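Cleder – the reissue of the second album, is the new running order a mistake?

Forum > Records and Reissues > Songwriters

meltham_road
Posted 8:14 pm

Picked up the new pressing of Stomuma last week. For anyone who hasn't seen it, they moved "Ansah" from the end of side two to the start of side one, and they put the spoken piece where it used to be. I've owned the original since college and I can't get used to it.

Does anyone know if this was Cleder's choice or the label's? The insert only says "sequence restored."

I've had side one going tonight.

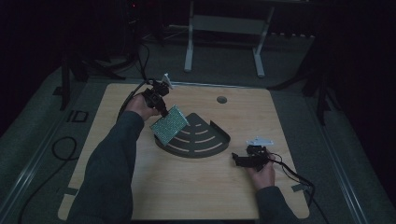
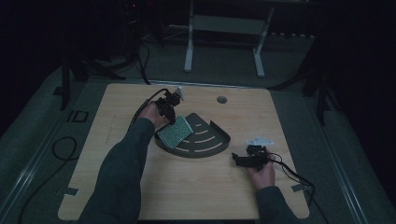

The green perforated board and the dark gray holder, both shots.

tin_harmonium
Posted 8:31 pm

It was the band's choice as far as I know. The demo tape that went around years ago had "Ansah" first. I think the label wanted the faster song up front back then, so "restored" would be the right word.

I like it better this way. The song sets up the whole record. When it came last I was usually doing the dishes by then.

meltham_road
Posted 8:40 pm

I had a copy of that tape and mine had it last. Maybe there was more than one version.

parlor_b
Posted 8:52 pm

There were at least two. The one with the handwritten cover has it last. The one with the typed cover has it first, and it's missing the spoken piece altogether.

My problem with the reissue is the spoken piece, not "Ansah." It runs close to 6 minutes and it was always meant to be in the middle, between two loud songs, so you got a rest. As a closer it just sits there.

tin_harmonium
Posted 9:05 pm

Disagree. It's the best writing on the album and it should be the last thing you hear. The part about the bus station is a poem that happens to have an organ under it. If you put loud songs on both sides people talk over it.

parlor_b
Posted 9:11 pm

People can talk over it at the end too. They can also get up and take the record off, and that's what I do.

secondhand_sleeve
Posted 9:26 pm

Does the new one sound any different? I don't care much about the order, I can play the sides however I want. My original has a lot of noise in the quiet parts and I'd like to replace it if the pressing is good. The shop in Meltham has it for $33 and that's more than I usually pay.

meltham_road
Posted 9:34 pm

It's quieter than mine. The bass is louder, a bit too loud on "Ansah" for my taste. The vocals seem further forward on everything else. No skips, and the center hole is fine. The sleeve is thinner than the original and the lyrics are printed too small to read without good light.

$33 is what I paid.

secondhand_sleeve
Posted 9:38 pm

Thanks. I might wait for a used one then.

oldstairwell
Posted 10:02 pm

I saw them play the whole album live when I was 17 and they opened with "Ansah" and did the spoken piece fifth, so neither pressing matches what they did on stage. I wouldn't read too much into the word "restored." It looks good on an insert.

That said, the live order worked better than either one. If you make a playlist, try it: "Ansah" first, spoken piece at number 5, everything else as on the original.

tin_harmonium
Posted 10:10 pm

Was that the tour with the cello player?

oldstairwell
Posted 10:15 pm

No, the one before. Just the three of them and a borrowed organ that was out of tune – you could hear it most in the slow ones.

meltham_road
Posted 10:29 pm

Tried that order just now with the files. It's fine. I still want "Ansah" last, but I can live with the spoken piece at 5.

parlor_b
Posted 10:33 pm

Glad someone agrees with me about the middle.

tin_harmonium
Posted 10:41 pm

Still wrong, but I'll give the playlist a try over the weekend. If anyone has the typed-cover tape and can post the full track list, please do. I only have the first side written down.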